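The Art of Not Quite Making Anything

Instruction art is back, and the wall texts would like you to know it never left. At Navgate, a former shipping office with good windows and bad heating, the spring show fills three floors with works that consist mostly of sentences. A visitor is told to draw a line until it bores her. Another is asked to remember a staircase. A third sheet, framed behind expensive glass, says only "Later."

I went twice, the second time in the hope that I had missed something.

The lineage is respectable enough. Artists have been handing over instructions in place of objects for decades, and the best of those old pages still have some bite. They were cheap, they were funny, and they annoyed dealers who had nothing to put in a crate. The pieces at Navgate annoy no dealer at all. Umon, the collective that has the whole second floor, sells its instructions in signed editions of 18, each with a certificate and a linen box. The box is the nicest thing in the room.

Umon's statement says the group is interested in "the withdrawal of the hand." Fine, but the hand has not withdrawn very far. It still signs, numbers and invoices. In one piece, "Nine Refusals," the buyer agrees in writing to leave 9 of the work's ten steps undone. The attendant told me people find this freeing. I asked what the tenth step was and she said it was confidential.
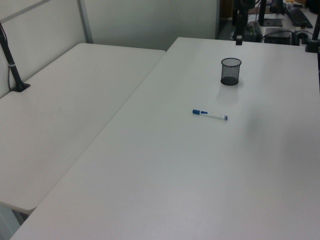 A marker and a mesh pen cup on a white tabletop.

The third floor is better, and it is better for an old-fashioned reason: somebody worked on it. Nedeljković, a small press that began by reprinting exhibition leaflets, has lent 39 sheets of typed rules from its archive, most of them stained or corrected in pencil. You can see an author change "must" to "may" and then change it back. There is more doubt in that one crossing-out than in all of the floor below, and doubt is what this kind of art is supposed to run on.

Then comes the catalog. Published by Plondent at 70 dollars, it runs to some very long essays on silence. The longest argues that a work nobody carries out is the purest work of all — an argument that would also cover my tax return. It quotes Umon at length and never asks whether the instructions are any good as writing. Most are not. A short text has to be exact, and "consider the edge of your own attention" could have come off a tea bag.

Navgate says the show may travel after it closes in June. Packing it should be easy, apart from the boxes.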